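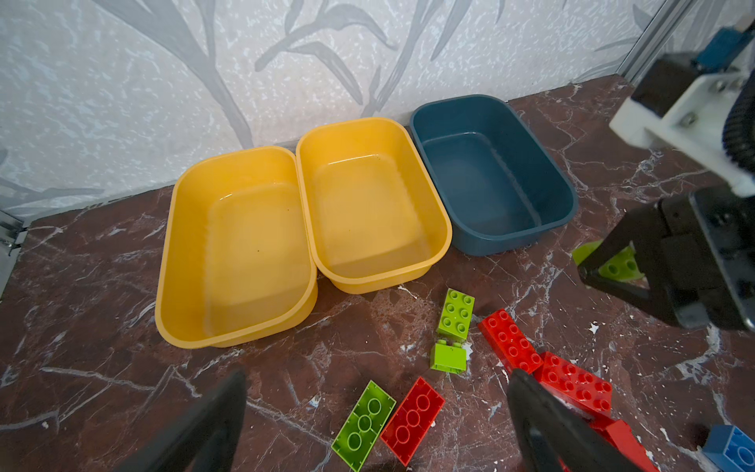
Three tubs, two yellow and one blue, on a marble surface.

47 comments · 900 shares

Stinbridge went to three-way kerbside sorting in January. Grumbling ever since. Food scraps, paper, the rest – and a 15 page booklet most households binned unread.

Osian Parri read it twice. Still got a sticker on his lid for teabags. "They go in food at my sister's, over in Vondton," he says. Different council, diferent rules. The next booklet is due before winter.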